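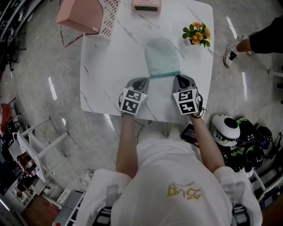
Stavero H2 Hand-Held Gripper Pair

The Stavero H2 is a pair of gripper tools for collecting manipulation data by hand, one for the left hand and one for the right. Each tool has its own marker block with black-and-white square tags, so an external camera can follow its position during the whole task. The tools are sold by Claslow as a set or one by one.

We compared the H2 with our older model, the Isah 9, on everyday household things. The operator was sitting at a table and wearing the shoulder harness. Soft objects are a good test for fingertips. An oven mitt lying flat gives very little to hold, and with the Isah 9 many users were pressing too hard on the table. The H2 tips are narrower and they go under the cuff more easily.

What we measured in our own trial:
Grasps attempted with each model: 109
Missed grasps, Isah 9: 42
Missed grasps, H2: 22

The result depends on the operator - please make your own trial before you order a larger quantity. A person who is new to the tool needs some practice, especially for tasks with two hands.

The camera on the tool has a wide view. It records the work area and also a large part of the room behind it, so please check who is walking there before you start recording.
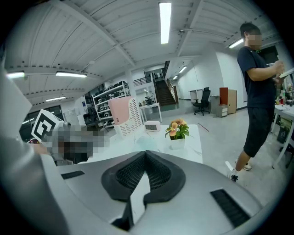
View from the gripper camera, with the housing in the lower half and the marker block at left.

Faces can be blurred in the Narkberg software after upload. The license is included for 9 months.

In the box: left tool, right tool, marker blocks, cables, printed guide. The harness is ordered separately. Spare fingertips are in stock again from January.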